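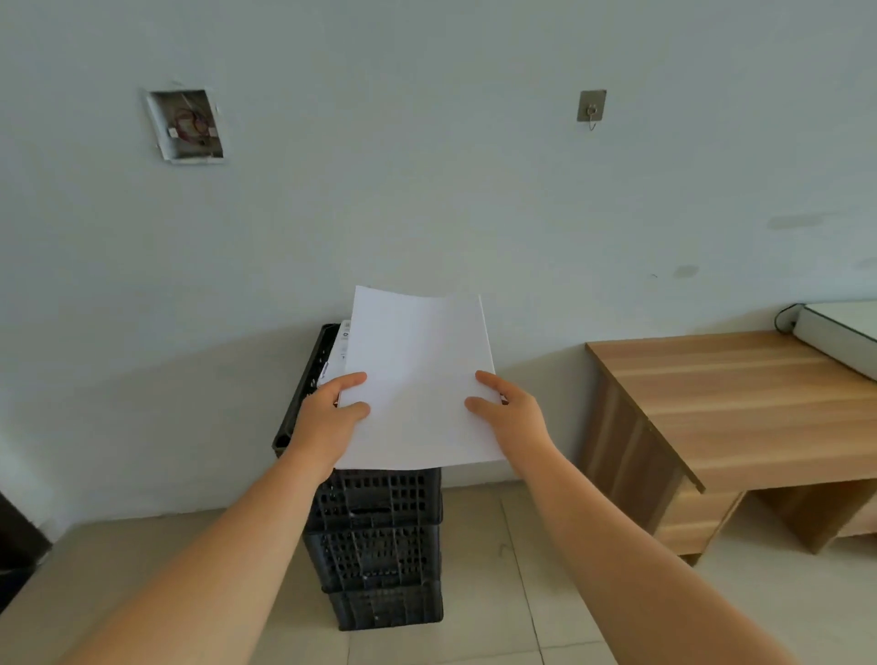

10/25/20. Paper sorting, second go, Palgate back office.

I keep telling people that paper is the chore to watch, and today I believe it even more. Everybody asks about laundry and dishes, but think about what it takes to get one loose sheet out of a pile and hold it up by its two edges! A blank page bends as soon as you lift it, and the hands just follow along, thumb and fingers pressing on the left, the right hand curled lightly over the front. Our Dikport arm has none of that yet. It does have a decent eye, and it found the top crate of the stack every time, papers and all, even with black plastic and all those little vent holes (I was sure those would throw it off).

Numbers for the Dikport, single sheets out of a crate: 40 tries, 32 good picks. Good means one sheet, no tear, set down flat. In July we got 2 out of 40, so I'm over the moon. Most of the misses were double picks. One was a crumple so thorough I kept it and pinned it over the bench.

Still bad: anything curled toward the crate wall. The fingers are too fat to get behind the edge. The Bronov pads are thinner and a bit sticky, might be just the thing, and they bolt on without a new bracket.

Could it do a whole office cleanup? No, not yet. Sorting blank from printed, yes, I think by spring. Moving a full crate off the stack, no way with this wrist.

To do: swap pads, rerun the same set, slow the lift down at the start. Ask Pillai whether their suction cup comes in a smaller size. Also try envelopes!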